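Sorting Produce at the Table: Baskets, Labels and a Clear Surface

By Gangadharan Thampi

Most kitchen sorting fails at the point of unloading. Shopping bags are emptied straight into a drawer or a bowl, and items that keep differently end up touching. A staging table solves most of this. It needs a light surface, at least one basket per category, and a written label that can be read from where the person stands.

A white top is preferable to a dark or patterned one. Soil, stem fragments and bruised spots show up against it at once. Scuffs and gray smudges also show, and a matte finish will collect them with normal use. They do not affect the work. Wipe the surface with a damp cloth and dry it before paper goes down, or the sheet will curl at the corners.

Wicker remains the usual choice for the baskets. An open weave lets air reach the fruit from the sides, and a basket with a flared rim can be lifted without putting fingers among the contents. The drawback is cleaning. Crumbs settle on the woven floor and stay there through a light shake. Turn the basket over and tap the base, then use a dry brush along the corners. Wicker should not be soaked. If it has to be washed, use a barely damp cloth and leave it upside down in moving air overnight.
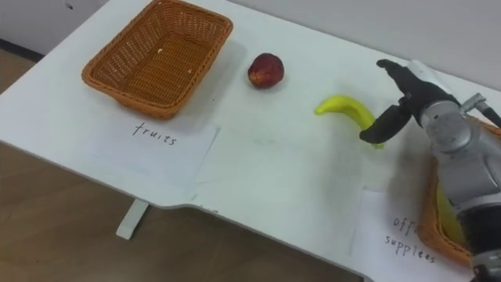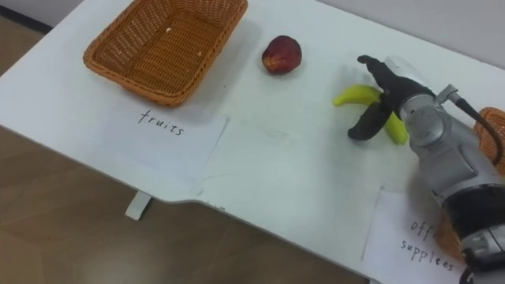

A wicker basket labeled "fruits," with a red fruit and a banana still on the tabletop.

Labels do not need to be elaborate. A sheet of white paper and a black marker are sufficient, with the word written in lowercase letters large enough to read at arm's length. Place the sheet in front of the basket, on the side nearest the person sorting. A label tied to the rim tends to swing, and one placed behind the basket is hidden as soon as the basket fills.

Spacing matters more than basket size. Leave 200 millimeters clear between the basket and the nearest loose item, so that a hand can close on the fruit without knocking the rim. Long items such as bananas should lie on their sides with room at both ends. Round fruit should go on the flattest part of the table.

The order of loading is simple. Firm fruit goes in first and forms the bottom layer. Bananas go on top, where they will not be pressed, or in a second basket if the household gets through a lot of them. They give off ethylene, a gas that speeds ripening in nearby apples and pears, and a mixed basket should be checked every two days — more often in warm weather.

Two baskets cover most small kitchens. A third is worth adding only when onions or potatoes are bought in quantity, and these should be kept in a darker spot, well away from the fruit.

When sorting is finished, carry the filled baskets to the counter or shelf and leave the sheets with them. Replace any label that has picked up moisture. The table can then be wiped down and returned to ordinary use.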